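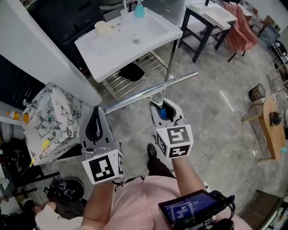

Nevzat Çetinkaya wrote to me that my plant pots would peel before summer, and that chalk paint on terracotta is a mistake if you do not seal the inside first. He left this comment under my old post about the balcony, and I was a little bit offended for one evening. Then I went out and looked at the pots. On two of them the paint had already made small bubbles near the bottom.

So this winter I started again, and I want to write down how I did it, for me and for anyone who has the same cheap pots.

Terracotta drinks water. When you water the plant, the water goes into the clay and travels to the outside, and it pushes the paint away. I knew this in theory, but I thought two coats of varnish on the outside would be enough. They were not.

First I took off the old paint. I soaked the pots overnight in the bathtub and used a stiff brush, and after that sandpaper number 120 for the places where the paint was stubborn. Please wear a mask for the sanding. Then they have to dry, and I mean really dry. I gave them 27 days on the shelf above the radiator. It is probably too much, but I was also busy with other things.

Next comes the sealer. I bought a small can of clear acrylic one and put two coats on the inside, up to the rim, and one on the outside. The smell is strong, so I kept the kitchen window open and wore my coat. Leave the drainage hole free. I closed one by accident and had to open it again with a screwdriver.

For the color I mixed leftover wall paint, a dusty green and a warm white. I wanted stripes. My friend Quyên Nông told me to put the masking tape on, then paint first a thin layer of the white over the edge of the tape, and only then the green. The white fills the little gaps and the green line comes out clean. I tried one pot with her method and one without it, and the difference is easy to see, even from the sofa. Take the tape off while the paint is still a bit soft.

I also tried dots with the end of a pencil. They look sweet on the small pots and quite silly on the large one, so the large one is now plain green.

The whole thing cost me less than 30 dollars, with the sealer being the most expensive part. New glazed pots in the same sizes would be 122 dollars in the garden store near us, and I do not even like their colors.

The herbs will move in sometime in April, when the nights are not so cold. I have mint, chives and one rosemary which is not very happy at the moment. Nevzat, if you read this, the insides are sealed. I still have to decide about the saucers, they are also terracotta and they stand in water all the time, so maybe I will buy plastic ones and paint only the edge.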